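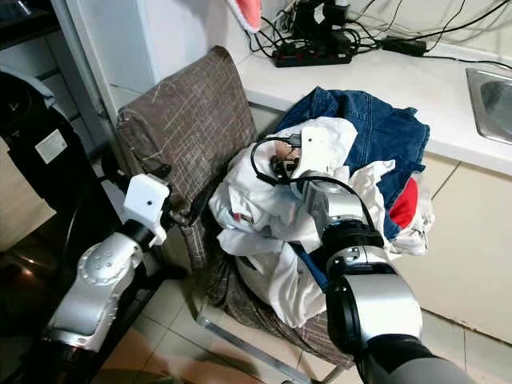
How many days can clean laundry be left unfolded before the wrinkles become hard to remove? I manage a furnished rental in Medville, and tenants have asked for written guidance on this point.

Trakeck
Cotton and linen garments should be folded or hung within 2 days of drying. After that, creases under the weight of other items tend to set, and a warm iron with steam will be needed. Knitwear and most polyester blends may be left longer without much harm. For written guidance, the following wording has served our building well: "Residents are asked to remove laundry from the dryer promptly, shake each item once, and lay it flat if it cannot be folded the same day." Please note that garments must be fully dry before they are stacked. Waistbands and pocket linings are the usual places where moisture remains, and a musty odor will develop there first.

Ánh Hứa
The above is correct with regard to cotton. I would add that dryer loads should be kept small. In the Cadavell building, where I supervised housekeeping for 131 units until January, most complaints about creasing were traced to overfilled machines and had little to do with folding. Once the house rules limited each load to two-thirds of the drum, requests for ironing boards declined. Tenants should also be informed that a creased shirt may be returned to the dryer with a damp washcloth for ten minutes on medium heat. This does not apply to wool, silk, or anything with a printed design. The care label takes precedence over any house rule, and your guidance should say so in its first line.

Räsänen
It depends on the fabric. Mine sits for a week and I see no issue. Fabric softener may be of use, although it should not be used on towels.

Posted December 5, 2020. Viewed 324 times.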